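Notes on whites, after repainting the front room in Faltirstead. Thread.

Most white paint gets its opacity from titanium dioxide. Cheaper lines use less of it and more chalk filler, so they look fine wet and go patchy dry.

Gremmont lists its whites by light reflectance value. A gap of 3 points is hard to see on a chip and easy to see on a wall. 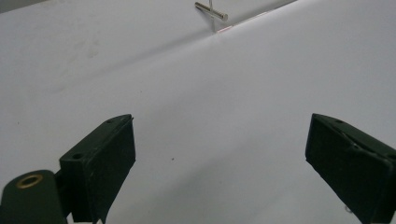 Undertone matters more than the number. North light in June pulled the Stomdale white toward grey. Same tin, south wall, no shift in colour that I could see.

Sheen next. Flat hides filler marks. Low sheen washes better but shows every roller lap.

Coverage on the Zhuravel tin assumes a sealed surface. Bare plaster took a lot more. Prime first.

Buy all tins from one batch, or mix them in a bucket before starting.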